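## News from the Flavham robotics club

Well, we've finally got round to the tidying-up challenge! Those of you who came along in July will remember me promising we'd do something useful for once, after a whole term of getting things to drive round in circles (fun as that was). So the new project is called Wovutance, a name picked by the younger end of the club, and the job is rubbish. Picking it up, carrying it over and letting go of it in the right place.

We're using the hand-held grippers for this one, so there's no arm to program yet. You hold the thing yourself, squeeze, and the camera on it records what the fingers are up to. Later on the recordings go into the training set and we see what the computer makes of our bad habits. I've told everyone to go slowly and they all go like the clappers anyway.

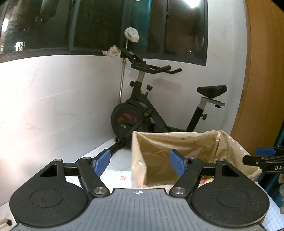

*Juhász*
*Club secretary and Wovutance team lead*

The blue finger pads are the bit everyone asks about. They've got a texture to them, and the trick with paper is to come in with the gap nicely open and get both pads round it before you close up. Go in half shut and you just push the paper along the floor, which I managed 6 times in a row in front of a visiting parent. Lovely.

The bin has turned out to be harder than the picking up! With a liner folded over the rim you've got to lift higher than you think, and if you let go too early it lands on the tiles and doesn't count. We've settled on 15 tries each per session, with a swap after that, as people's wrists were starting to complain. Between us we've now got 62 good recordings, and a much bigger pile of bad ones that I'm keeping as well. I do think the bad ones might be handy later on.

The plan is to enter the Urkorden junior round with this. It's teams of 4, so we can put two teams in if everybody who's said yes really means yes - please tell me soon if you don't! The rules ask for a short write-up with every entry and I'd like the members to do that themselves, spelling mistakes and all.

Things I could do with, if you've any going spare: clean scrap paper, sweet wrappers, empty crisp packets, and bin liners in different colours. Please nothing sticky. Bring them along to the next session, doors open at six as usual, and if you're new and just fancy having a go with a gripper you're very welcome too.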